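How to match old lids and cups before you store them
Posted 2018-04-23 in Small Storage

In my home we keep many small plastic cups with lids. I use them for buttons, seeds, screws and sometimes for salad dressing. After one year the drawer is full of lids which fit nothing. I do this sorting every June, and it takes me around 18 minutes when I don't stop to drink coffee.

What you need

A flat table which is easy to wipe
Warm water with a little dish soap
A dry cotton towel
One box for the pairs and one bag for the rest

Step 1. Take everything out of the drawer. Put the cups on one side and the lids on the other side. Do not try to make pairs yet.

Step 2. Wash all the pieces and let them dry with the open side down on the towel. The lids need more time than the cups, as water stays in the small channel under the edge. I leave them for the night.

Step 3. Lay the lids along one edge of the table, so the middle stays free for your work. Keep metal caps and plastic lids in the same line, you will separate them later.

Step 4. Take one cup and stand it upright. Hold it low with one hand and try the lids on it from above. Press first one side of the lid, then go with the thumb slowly to the other side.

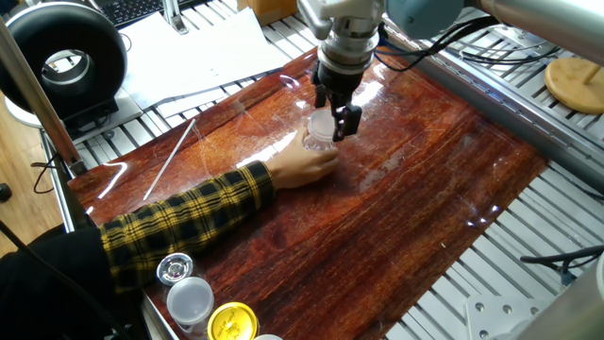 Natalina Longo wrote to me that she does it in the opposite order: she takes one lid and tries it on all the cups, and with thin cups she finds this faster, for a thin cup goes out of shape if you press on it again and again. I tried her way with my Bakport cups and I must agree with her. For stronger cups I stay with my order.

Step 5. Test the pair. Fill the cup with water to the half, close it and turn it over above the sink. Count to 5. If drops come out, open it, turn the lid a little and test again. After 2 bad tests I put this lid in the bag.

Step 6. Store the good pairs closed if you will use them for dry things. For food I prefer to keep them open, with the lid under the cup, or they get a smell.

What to do with lids that stay alone

A frosted lid is good as a small dish under a wet paint brush. Metal caps I keep for mixing glue. Colored lids can go to children for drawing circles. The rest goes to recycling, but please read first what your town accepts.

One more advice: write the size on the bottom of the cup with a permanent marker. My big ones say 300, for milliliters, and the matching lid has the same number inside.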